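Speaker notes – Warkton Gardeners' evening talk
What your soil is trying to tell you 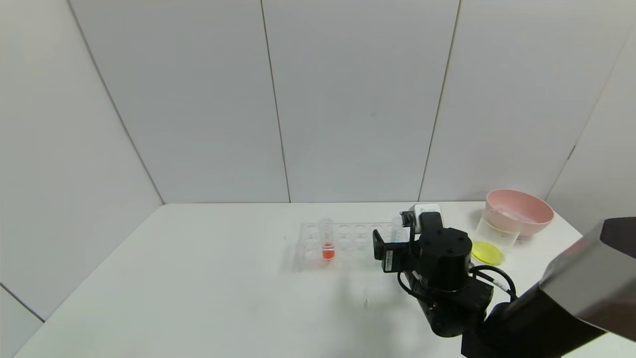
Opening (keep it short!)

Hello, thanks for having me back. Ask who's on clay. Ask who's on sand. Then ask who has no idea, because that's most hands, and that was me for my first six years on the plot.

Say hello to Tamara Dobre if she's come. She talked me into doing this one and she's lending her kit for the second half. Wave at the back table.

Tell the Shirazi Road story: I planted 40 blueberry bushes on chalk. Forty! Bought the lot in one go, dug them in over a weekend, felt very pleased with myself. By June they were the colour of custard. Pause for laugh. I'd spent more on those bushes than on my bike, and a soil test would have cost me less than a sandwich.

Part one: pH without the headache

Seven is neutral, lower is acid, higher is alkaline. Most veg is happy somewhere between 6 and 7. Don't go into the chemistry – last time I did that at Cleder and lost the whole left side of the room.

Things to mention:
Potatoes don't mind it a bit acid.
Cabbages like lime, and it helps against clubroot.
Rhododendrons next door doing well? Good clue. Go and have a nosy over the fence.

Part two: how to take a sample

Slow down here, people write this bit down.

Clean trowel. Scrape off the mulch. Dig down a hand's depth and take a spoonful. Do that in a W shape across the bed, mix the lot in a bucket, let it dry on newspaper. Never sample just after liming or feeding, you'll only be testing what came out of the bag.

Then a little soil in the tube, distilled water, indicator powder, shake, and leave it to stand. Tap water can throw the colour off (ask me how I know). Read it against the chart in daylight, by a window if you can.

Part three: the jam jar trick

My favourite! Half a jar of soil, top up with water, a drop of washing-up liquid, shake like mad. Sand drops first, then silt, and clay can take a day or more. Pass round my two jars, lids ON. One is from plot 60, the other is from the Trikitz end by the stream.

Questions

Someone will ask about coffee grounds. Fine on the compost, won't turn chalk into a peat bog.
Someone will ask about worms. Say yes, lovely, and move on or we'll miss tea.

Finish by 8.30, hall needs locking. Leaflets are by the door, and please bring my jars back.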